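4.2 Counter stands and the claim of easy reach

The trade literature on small shop fittings makes a good deal of the hooked stand. Saarela's handbook for shopkeepers calls it the cheapest way to put goods at hand height, and the Kastamholm catalogue repeats the point almost word for word. We were less sure. Neither source says how the claim was tested, and neither separates the stand from the place where it is put. A stand at the end of a till counter and the same stand on a deep table in the middle of a floor are, for the person reaching, two different things.

Our own material comes from the Clurkow survey, carried out in July by Zanetti and Yang, which took in 399 fittings of all sorts in small shops and market halls. Of these, 40 were table stands with hooks. That is a thin base for any general rule, and we do not offer one. What we can say is that shopkeepers' accounts of these stands did not match the catalogue's. Most praised them for taking up little room. Few mentioned reach at all, and those who did mostly complained of it: goods on one hook caught on the next, and customers turned the whole stand when they meant to lift off a single card.

Pace has argued that such complaints come from overfilling, and that a stand loaded as its maker intended gives no trouble. This may be so. But his trials at Engebretsen used 2 stands, both new, and the loading was done by staff who knew what was being looked for. We would want to see the same result from people with a queue in front of them before giving it much weight.

There is also the matter of the foot. Caputo treats the base as a plain question of width – the wider the ring, the steadier the stand – and leaves it there. The type shown in Figure 9 suggests why that is too simple. A single thin pole carries all the arms, and the pole itself can lean while the ring lies flat on the table. A measure of the base alone would miss this.

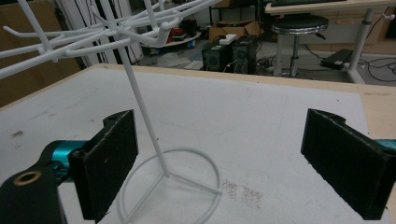

Page last changed: 2020-01-08

Figure 9. White wire stand with hooked arms and a ring base, on a worktable.

The arms on this type branch out in several directions and overlap, and it is hard to see how a customer facing them would know which hook lay in front. Makers tend to describe this layout as generous. We would call it crowded, though we accept that a full stand and a bare one may be read differently by the eye, and our survey did not ask about bare ones.

The Kotau report reaches a kinder view, but it relies on sales figures from shops that had moved their stands and changed their prices in the same season. We have left it out of the comparison in section 4.3.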